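Office Services Practice, Unit 8: Resetting a Shared Meeting Table
April 30, 2025
By the unit coordinator, Kaltness Office Skills Program

8.1 Purpose

This unit deals with the state of a meeting table between bookings. It assumes you have read the January handout on room inventories and know how to fill in the Cirness sheet. Cleaning products and waste streams are covered in Unit 9 and are left out here.

A reset returns the table to its listed state. Tidying is a looser term and has no listed state to return to. The distinction matters when two people share a room on alternate shifts, as each will tidy in a different way and the inventory will drift.

8.2 Classes of item

Every item found on the table is put into one of four classes before anything is moved.

Class A: room stock. Coasters, plants, card holders and anything else on the inventory. Class A items stay in the room.

Class B: paper. Pads, booklets, folders and printed sheets, whether or not they are stock. Paper is handled as a single class at first and divided later (see 8.4).

Class C: drinks. Bottles and cups, full or empty. A reusable cup is still Class C until it has been emptied, at which point it is treated according to its owner.

Class D: held items. Gifts, personal goods and anything wrapped. Class D items are not opened.

Where an item fits two classes, use the later letter. A gift that contains paper is Class D.

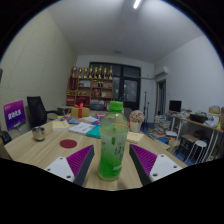

8.3 Order of work

Drinks are dealt with first. The usual fault in student logs is to begin with the paper, as it takes up the most area and clearing it gives the quickest visible result. An open cup near a stack of booklets is the greater risk, and one spill can put an entire set out of use. The order is therefore C, D, B, A.

Step 1. Check that each bottle cap is fully turned. Lift by the body of the bottle, never by the cap.

Step 2. Carry cups one at a time. Do not stack metal cups that still hold liquid.

Step 3. Move Class D items to the hold shelf and enter them on the sheet. Bows and ribbon are lifted clear of the shelf above — a crushed bow is the most common complaint on the Mititz forms.

Step 4. Gather paper toward the centre of the table, keeping each pile in the order it was found.

Step 5. Return Class A items to their listed places.

In the Vidal exercise each pair has 14 minutes for the five steps. The time includes the sheet.

8.4 Dividing the paper

Paper is divided by format first and by content second. Loose printed sheets are the only format likely to be confidential, so they are taken out of the pile before anything else and placed face down. Pads follow. A pad with writing on its top page goes to the hold shelf; a pad with a clean top page is returned to stock with its edge squared to the others.

Booklets are sorted by cover. Do not fan them out on the table to do this, as the area needed is greater than it looks and the piles will run into one another. Work from the spine, in the hand. Folders are not opened unless the sheet lists them as stock.

The supply cupboard at Kaltness holds 144 pads at the start of term. A returned pad is counted back in only if no pages have been removed.
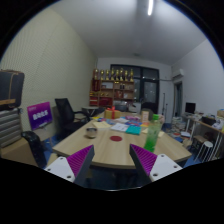

8.5 Tables with a curved edge

On a rectangular table, places are set by measuring from the corners. A curved edge has no corner to measure from, and the inventory gives positions relative to the chairs instead. Set the chairs first, with the backrests parallel to the nearest part of the edge, and then place the stock.

Luggage left near a table is outside the reset and is recorded in the remarks column only. The same applies to display signs, unless they block a chair.

8.6 Coasters and placement of drinks

A coaster is placed where a seated person can reach it without leaning, and clear of any pad. Common practice is to treat it as the mark for the place setting, with the other items set out from it.

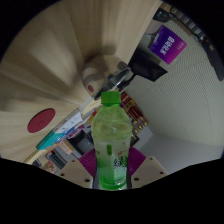

Capped bottles are exempt from the coaster rule during a meeting but are still Class C at reset. The reason is condensation, which forms on a chilled bottle with its cap on as readily as with it off. A bottle of green tea with a bright green screw cap, filled nearly to the top, would be entered as "C, capped, near full" with no estimate of volume. The dark red circle on the pale wood would be entered separately under Class A. Log the two on separate lines even where one was standing on the other.

8.7 Exercise

Prepare a reset sheet for one meeting table at your placement. Use the four classes and give the position of each Class A item. Attach a written account of the order of work, not over 2000 words, and note any step you changed — with the reason. Sheets without a remarks column will be returned.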